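Open day at Skallance, Doststead

Got there at 2, parking full, walked from the Nolte lot. November drizzle.

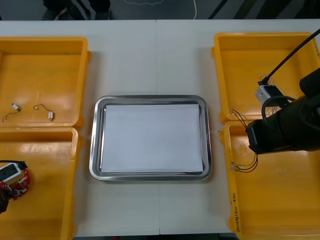 White table, yellow bins either side of the steel tray.

Parts room was the best bit. White tables, paper-lined trays, small parts with thin wires in one bin, a red circuit board at the next. Looked like tiny motors to me, didnt get to ask. Very clean. Wanted to take a bin home.

Then the packing hall. Loud! They ship 1000 kits a week for Pleleo, so the guide said, and there were 26 of us trying to hear her. Gave up, read the wall posters instead.

Coffee OK, cookies gone by the time our group got up there. Gift bag = pen, keyring, a leaflet.

Worth it if your nearby. Go for the early tour, wear flat shoes, they make you sign in twice. Next one is in spring, 100 places, book online.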